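Keeping the Starter Alive: A Semester of Sourdough
Final project report, Food and Everyday Science
September 12, 2019

I picked sourdough because my grandmother bakes it and has never once been able to tell me why she does what she does. Ask her how much flour goes in and she says "enough." So when our instructor, Washington Magalhães, said we could study anything that happened in a kitchen as long as we wrote it down properly, I already knew what I wanted. I wanted to find out if the temperature of the room changes how fast a starter rises, and whether the kind of flour matters as much as everybody online says it does.

A starter is flour and water that you leave out until wild yeast and bacteria move in. The yeast makes gas, which lifts the dough, and the bacteria make acids, which is where the sour taste comes from. You feed it by throwing most of it out and adding fresh flour and water. I had read all this before I started and it still felt very weird to pour perfectly good goo into the compost every morning!

I kept 2 jars. One got plain white flour from Ekitz, the store brand at the place near my apartment, and the other got whole rye from Nägeli, which costs more and comes in a bag that never closes right again. Both jars got equal weights of flour and water, and I fed them before breakfast, usually half asleep and with coffee going.
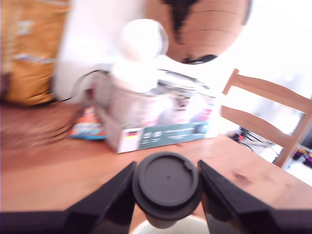 My first plan was to measure the rise with a ruler, and that lasted less than a week. The surface domes in the middle and sticks at the sides, so depending on where I held the ruler I got a different number. I switched to a rubber band around the jar at the starting level and a strip of masking tape with marks on it, and read it where the starter met the glass. Much better. If I did this again I'd use straight-sided jars from the beginning (mine had shoulders, and once the rye got up that high my marks meant nothing).

The rye jar took off first. It had bubbles while the white one was still sitting there looking like wallpaper paste, and it smelled like sour apples. The white jar did have one burst of activity early on, then went flat for days, and I was sure I'd killed it. I almost started over. Then I read that this quiet stretch is very common: the first bubbles often come from bacteria that can't handle the acid once it builds up, and the yeast needs time to take over. I kept feeding it and it came back.

Temperature was the part I was most excited about and the part I planned worst. I began the real measurements in February, when my kitchen is freezing at night and the heat comes on in the morning. So neither jar was ever at one temperature for long. I moved them both into the oven with only the light on, which was nice and steady until my roommate preheated it for pizza. We got the jars out in time, but I threw away that day's readings and put a note on the oven door.

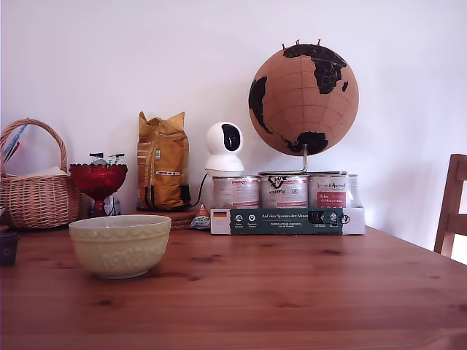

Why did the rye starter get going faster than the white one?

Whole rye keeps the outer layers of the grain, and those layers carry more wild yeast and bacteria, plus more minerals and enzymes for them to work with. White flour has had most of that milled away. I didn't test this part myself, so I'm going by what I read, but it fits what I saw in my jars.

After the oven episode I bought a Plirnelex seedling mat, the kind people use for starting tomatoes, and set the jars on it with a towel wrapped around them. A thermometer went between the jars. On the mat, both starters peaked sooner after feeding than they did on the cold counter, and they also sank sooner. The difference was bigger for the white flour. I had expected the opposite, and I don't have a good explanation.

For baking I mixed each loaf with 1000 grams of flour so that the math for the water and salt would be easy. That is a lot of bread for two people. The rye-started loaf was denser and more sour, and the white one had a nicer crust. My neighbors got the extras and I made them fill out a taste sheet, which was harder than the baking. Most of them just wrote "good."

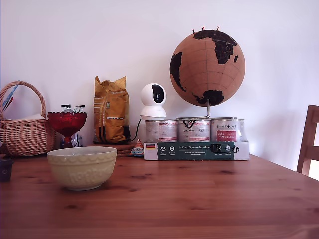
How do you know when a starter is ready to bake with?

Mine was ready when it doubled after a feeding and did so again on the following days. I also tried dropping a spoonful in water to see if it floated, but the rye sank even when it was clearly active, so I stopped relying on that.

A few problems with the project. I only had one jar of each flour, so if one of them was just a lucky jar, I'd never know. I read the tape by eye. My readings overnight don't exist, because I was sleeping. I logged everything in Zuvport, which is fine on a laptop but kept rounding my times on my phone until I found the setting, so the early entries are less exact than the later ones.

If another student wants to continue this, I'd say drop the flour comparison and do several jars of the same flour at different temperatures. I'd also weigh the water every time. I got lazy and poured by eye for a couple of feedings, and the runnier mix rose and then collapsed before I got home from class.

Both starters are in my fridge now and get fed when I remember. My grandmother took some of the rye home with her and says hers is still better.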